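Projektbericht: Tanz als Wettkampf

In unserem Projekt haben wir untersucht, wie eine Jury Tanz auf der Bühne bewertet. Dafür besuchten wir im Mai den Tanzwettbewerb in Illach. Es gab fünf Gruppen und fast 200 Zuschauer. Margit Bozsik leitete die Jury und erklärte uns die Punkte für Technik und Ausdruck.

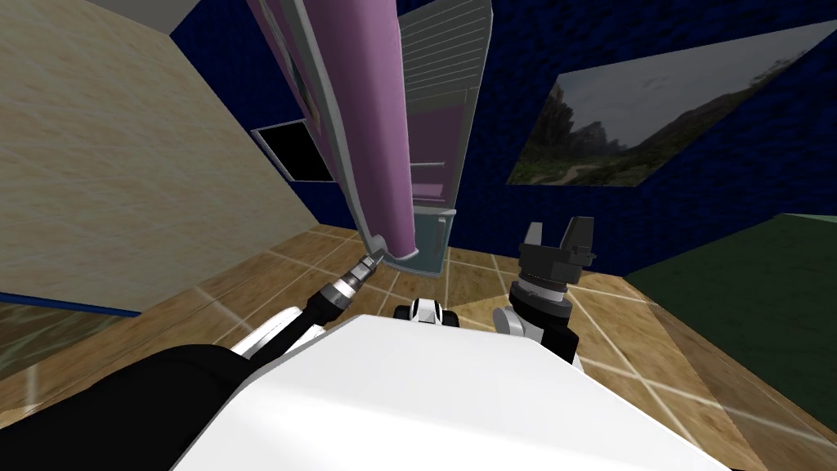 Abb. 1: Simulierter Raum mit Roboter und offenem Kühlschrank

Die Gruppe Drukora erhielt 70 Punkte und gewann. Dezső Csonka, ihr Trainer, vergleicht die Proben mit dem Training im Turnen. Nach unserer Meinung war der Ausdruck schwieriger zu bewerten als die Technik.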